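Tabletop Storage for Small Shared Workspaces: The Holder Stand Study
Student Project Report, Product and Interior Studies
Submitted by Ada Sala and Renzo Marino
Supervisor: Benedetta Vitale

Last updated: January 2021

1. Purpose

The project examined how a small upright stand can be used on a shared table without taking up too much of the work surface. It followed an earlier survey of desk storage at the Clindham study rooms, in which students asked for something to hang light items on that would not have to be fixed to a wall. The work was limited to one type of stand and one type of table. Cost of manufacture was left out of the study at the request of the supervisor.

2. The Stand and the Table

The stand is white throughout. It has a flat base in the shape of a rounded figure eight, with a thin pole rising from the narrower end and short arms branching outward at the top. The wide part of the base is left clear, and the project team treated it as a tray for small things that do not hang well, such as rings, clips and keys.

The table has a square wooden top with a light grain. A plain surface was preferred, as the outline of the base is easy to read against it and its position can be compared from one trial to the next.
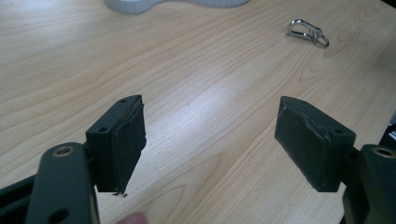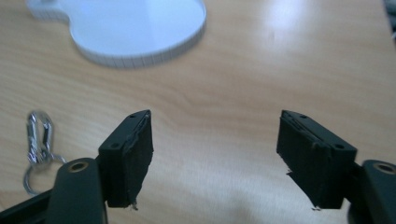
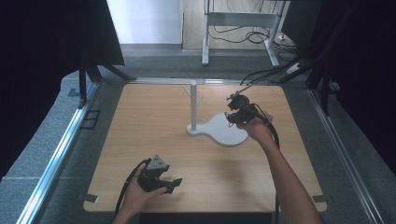 Figure 1. The wooden tabletop used in the study. The full stand, with its pole and arms, appears in the last picture.

3. Placement

Three placements were considered: the far left corner, the center, and a point slightly to the right of center. The corner left the most free surface, but the narrow end of the base came close to the edge and the arms were harder to reach from the front. The center was easy to reach from every side and divided the table into two areas, neither of them large enough for an open binder.

The third placement was adopted for the remaining trials. With the wide end turned to the right, the tray area falls near the right hand of a person seated at the front, and the left side of the table stays free for papers.

4. Observations

Lempi Kiiskinen reviewed the trial notes and pointed out that users placed items on the base far more often than on the arms. The team agrees with this reading. Heavier items were kept off the arms in all trials, and a limit of 200 grams for the whole stand was set before work began – a working rule, which was not tested as a breaking load.

Glare on the tabletop made it difficult to judge small changes in position from some angles. Later trials should use paper marks at the front edge of the table.

5. Further Work

The team proposes a second round of 20 trials with a round table and a stand with a heavier base. Tiziana Marino has offered the use of the Marras reading room for this purpose in August. The trial notes and placement drawings are held by the supervisor and may be consulted on request.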